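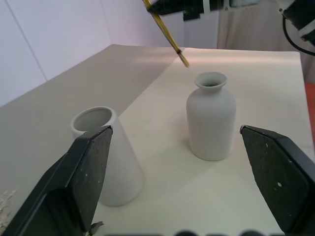 Two white vases on the paper-covered table.

Blog > Campus notes > Faculty senate

Search this site Go

The Draserent vote, and why I abstained

The faculty senate at Cullinane voted in November on whether to end our agreement with Draserent, the company that hosts our course readings and most of our journal access. The motion failed. I abstained, and a few people have asked me why, so I am writing it down once.

The motion came out of the pricing fight. Draserent changed its terms last spring so that any department with fewer than 100 enrolled majors pays a flat fee for the archive. My department has 40. Under the old terms we paid by use, and we don't use much. The new bill was a shock, and it came after the budget was set.

Supporters of the motion said we should leave as a matter of principle. A public college should not pay a private company to read work its own faculty wrote and reviewed for free. I agree with that and have said so in meetings for years.

My trouble was with the second half of the motion, which told the library to move everything to Prurine before the fall term. Prurine is a shared platform run by a group of small colleges. I like the idea of it. I have also tried to use it for a seminar, and the search would not return anything published before the scanned run begins. The library put together a list of 583 titles our courses assign that Prurine does not carry. The motion did not say what students were supposed to do about those.

I asked for the motion to be split — one vote on leaving, one on where to go. The chair ruled that it had to be taken whole because of how it was submitted. I think that ruling was correct under the bylaws, and I also think it sank the motion. Several people told me afterward they would have voted yes on the first part.

So we are staying with Draserent for now, at the new price. My department will cover it by cutting the visiting speaker money and one section of the intro course. Adjuncts teach that section, and they don't get a vote in the senate, which is a subject for a different post.

A revised motion can come back in the spring. If it does, I would like to see a date for leaving that is at least a year out, and a plan for the missing titles. I would vote for that version.

The minutes are in the library, in the binder by the front desk. The online copy still has the draft from October.

Contact | Copyright Stostutell | Back to top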